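Grutcombe after-school robotics club: progress report to the Isside fund
Covers the period from January to the end of spring term
Prepared by the club lead

Where the money went

The grant paid for two things, bench time and supplies. We have spent $2,134 so far, most of it on replacement cables and a spare wrist motor, and $900 is still unspent. I would like to hold that back until we know whether the second half of the plan is worth doing as written. My own view, which I'll come to, is that part of it isn't.

What the students are trying to do

The application promised that students would teach a pair of arms to clear up an art table: brushes gathered, paint bottles back in their tray. It reads well on paper. The team picked paint supplies because everyone knows what a tidy art table looks like, and that has been a help when they argue over whether a run counts. What I underestimated is how hard brushes are. A bottle stands up and waits for you. A brush lies flat with a thin handle, and once a few have landed across each other even a patient student driving the arm by hand will go for one and nudge three.

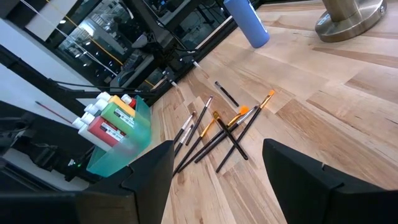

Seema Chaturvedi wrote back on our last update that she would sooner see one brush picked up every time than a whole table cleared once for visitors. She also asked why the application spoke of "clearing" at all when the students had not yet agreed on what the word meant. Both points are fair. We have since written a definition, half a page long, and the students have already found two holes in it.

What has been done

1. Practice by hand. Students steer the arms themselves and save each run. They have 95 saved runs they are willing to stand behind. The earlier ones were thrown out at their own request, after they watched them back and saw how often the driver hesitated. I did not enjoy losing that work but I think they were right.

2. Bottles first. The team moved the bottles ahead of the brushes in the order of work. The upright ones give the fingers something to close on, and students can change the spacing between them and see what it does to the approach. They also learned that coming down next to the bottles takes more planning than coming down on open wood. The notes on approach angles are the best writing the club has produced.

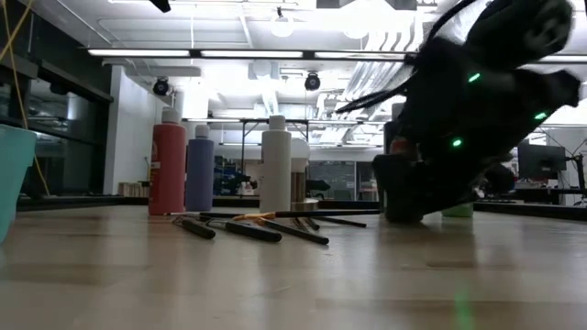 3. Letting the arms try without a driver. I would be careful with any claim here. The students have a version that sets off in the right direction, and they are pleased with it. It has been tried on layouts very close to the ones it learned from, which tells us little. Swap a short bottle for a tall one and I would not bet on it. The next round of trials uses layouts drawn up by students who did none of the driving.

4. Software. We tried the Platedeck logging package for a month. It is fine for what it does, but it wants every run labeled in its own way, and the students spent more time on labels than on the arms. They have gone back to a spreadsheet.

The layouts themselves are now set out from a written sheet, so that a trial can be repeated by a different pair of students. This sounds minor. Before the sheet, every group put the bottles wherever they liked and then compared scores as if they meant something.
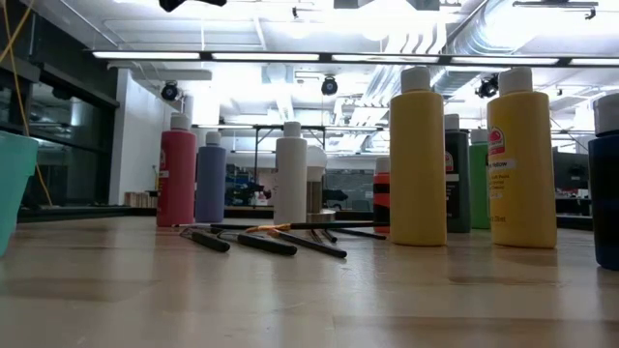 Paint bottles and brushes on the club table.

What I would change

The plan calls for a two-arm task in the second half, with one arm passing an object to the other. I was against it when it was written and I am only partly won over. Passing asks both arms to be in the right place together, and two students driving at once have to talk to each other the whole time — some pairs are good at that and some are not. A small ball is a kinder thing to practice with than a brush, and I would ask that we be allowed to stay with it through the next period, with brushes left as a stretch goal.

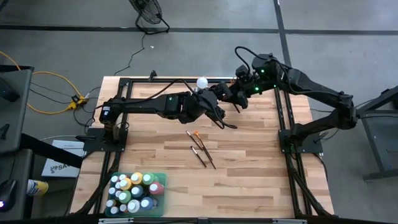
Both arms at the table, with a small white ball between the grippers.

I would also drop the public demonstration. The students disagree with me, and their letter is attached.

Requests

Permission to carry the $900 forward. Agreement in writing that the two-arm brush task is optional. An answer on the demonstration before the next term's schedule is printed, please, as the room has to be booked early.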